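Capítulo 7

Medir o emprego rural: o que contam os programas de inserção e o que deixam por contar

Objectivos do capítulo

No fim deste capítulo, o leitor deverá ser capaz de distinguir resultados brutos de efeitos líquidos num programa de apoio ao emprego; de ler um relatório de execução sem aceitar à partida as categorias em que vem organizado; e de discutir por que motivo a dispersão geográfica complica quase todas as medidas correntes.

7.1 Um relatório como tantos outros

Comecemos por um caso. O programa Lorncombe funcionou durante dois anos num conjunto de freguesias de baixa densidade, com financiamento misto e uma rede de gabinetes de atendimento instalados em juntas, bibliotecas e antigas escolas primárias. O relatório final, datado de 4 de julho de 2019, abre com uma frase que o estudante encontrará, com poucas variações, em dezenas de documentos do género: o programa «apoiou 1.073 pessoas no seu percurso para o emprego».

A frase merece ser lida devagar. O verbo «apoiar» não tem, no relatório, definição alguma. Só no segundo anexo se percebe que foi contada como apoiada qualquer pessoa que tivesse preenchido a ficha de inscrição, incluindo as que nunca voltaram ao gabinete. Quanto ao «percurso para o emprego», supõe que todas iam a caminho do mesmo sítio, coisa que as próprias fichas desmentem: havia quem procurasse formação, quem quisesse ajuda com um formulário da segurança social e quem já trabalhasse e quisesse mais horas.

Das pessoas inscritas, 156 estavam empregadas à data de saída do programa. É este o número que aparece a negrito no resumo executivo, e é também aquele sobre o qual mais perguntas ficam por fazer. Empregadas com que contrato? Por quanto tempo? A que distância de casa? E quantas teriam encontrado trabalho sem passar pelo gabinete?

A última pergunta é a mais incómoda e a que menos se faz. Os economistas chamam peso morto à parte dos resultados que teria ocorrido de qualquer forma. Num território onde a colheita, a hotelaria de verão e a limpeza de matas absorvem mão-de-obra em certos meses do ano, um programa que meça as saídas para o emprego no fim da primavera apresentará sempre bons números. Se medir em fevereiro, apresentará outros. O Lorncombe mediu em maio.

7.2 A promessa da qualificação

Boa parte dos programas rurais assenta numa ideia simples: faltam competências às pessoas, logo o remédio é a formação. A ideia tem a vantagem de ser fácil de orçamentar. Uma hora de formação tem um custo, um formador e uma folha de presenças, e no fim do ano soma-se tudo.

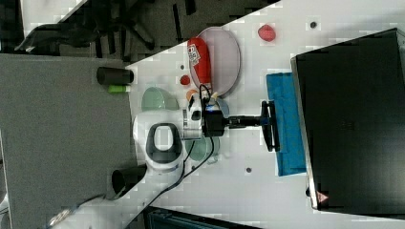 O problema é saber para que empregos se forma. O projecto Joton, desenvolvido num concelho vizinho do anterior, ofereceu cursos de manutenção industrial, informática e logística a desempregados de longa duração. Os formandos concluíram-nos em proporção respeitável e os inquéritos de satisfação foram, como costumam ser, excelentes. Acontece que a unidade industrial mais próxima com vagas na área ficava do outro lado da serra, sem transporte público compatível com o turno da manhã. Um certificado não substitui uma carreira de autocarro.

Daqui não se deve concluir que a formação seja inútil. A conclusão mais prudente é que o seu efeito depende de condições que o programa raramente controla e que, por isso mesmo, raramente descreve: a procura local, os transportes, as creches, a idade do parque habitacional. O relatório do Joton dedica um parágrafo a tudo isto, sob o título «Constrangimentos externos». Os inquéritos de satisfação ocupam um capítulo inteiro.

Convém ainda desconfiar do vocabulário. Expressões como «empregos do futuro» ou «economia do conhecimento» aparecem em candidaturas a financiamento com uma frequência que pouco deve ao mercado de trabalho das zonas em causa. Servem para dialogar com o avaliador da candidatura, e cumprem bem essa função.

7.3 O atendimento de proximidade

Há um argumento mais sólido a favor destes programas, e seria injusto omiti-lo. Quem vive longe de um centro de emprego perde uma manhã, por vezes um dia, para tratar de um assunto de dez minutos. Um gabinete aberto na aldeia reduz esse custo. A rede Carbone, que manteve 7 pontos de atendimento, registou 108 pessoas que declararam nunca ter contactado antes qualquer serviço de emprego.

O valor é interessante, mas peca por vir da declaração dos próprios, recolhida pelo técnico que os atendia e que tinha metas a cumprir. Não há razão para supor má-fé. Há razão para querer cruzar a informação com os registos oficiais, o que a entidade gestora não fez, alegando falta de tempo.

Repare-se também no que acontece quando o financiamento acaba. Os gabinetes fecham, os técnicos procuram outro projecto e as pessoas que se habituaram a uma porta aberta voltam à estrada. Poucas avaliações regressam ao terreno dois ou três anos depois. As que o fazem, como a do programa Triner, tendem a ser mais curtas, mais baratas e bastante menos citadas do que os relatórios finais que as antecederam.

7.4 Plano do capítulo

A secção 7.5 apresenta os indicadores mais usados e as suas definições, que variam mais do que seria desejável. A secção 7.6 trata dos grupos de comparação e das dificuldades de os construir em populações pequenas. A secção 7.7 discute a sazonalidade e propõe um calendário mínimo de medição. O estudo de caso final retoma o Lorncombe, desta vez com os quadros do anexo.

Questões para debate

Que definição de «pessoa apoiada» adoptaria num programa rural, e que efeito teria essa escolha sobre os números apresentados ao financiador?

Um programa com maus resultados de emprego mas boa cobertura territorial deve ser renovado? Em que condições?

Procure o relatório final de um programa do seu concelho. Anote em que mês foram medidos os resultados e verifique se o documento justifica a escolha.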